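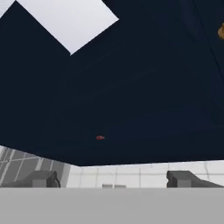 Holville replied that the visitor screen at station 13 had been slow all morning, and asked whether the open day demonstration should be moved to the Hoxha room before the afternoon groups arrived.

Ticket 587
Product: Nondex kitchen simulation, wrist view
Site: Holville open day
Status: Resolved

Reported issue
The wrist view on the visitor screen lags behind the operator console. Visitors see the arm move on the console first and the matching view later. The demonstration itself runs to the end without an error message.

Support log
9:40 a.m. Clokell Support reviewed the session settings. The display delay was set to 2,000 milliseconds, a value left over from rehearsal. Site staff were asked to pause the demonstration between groups.

10:15 a.m. Delay set to zero and the viewer restarted. Wrist view checked with the gripper open and the two gray wall plates between the fingers.
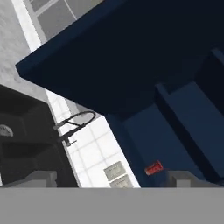
Does the simulation have to be reloaded after the delay is changed?
Only the viewer needs a restart. The kitchen and the arm position are kept.

10:50 a.m. Second check, with the red cup against the back wall and the faucet in the same view. Both screens were in step. The site was advised to stay at station 13, as the Hoxha room has no second display.
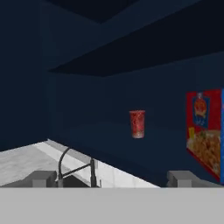 Resolution
The setting was saved to the open day profile. Groups are limited to 9 visitors per session, as planned. The site confirmed normal operation after the first afternoon group, and the ticket was closed at 1:30 p.m. If the lag returns, please reply to this ticket and attach the viewer log.

Clokell Support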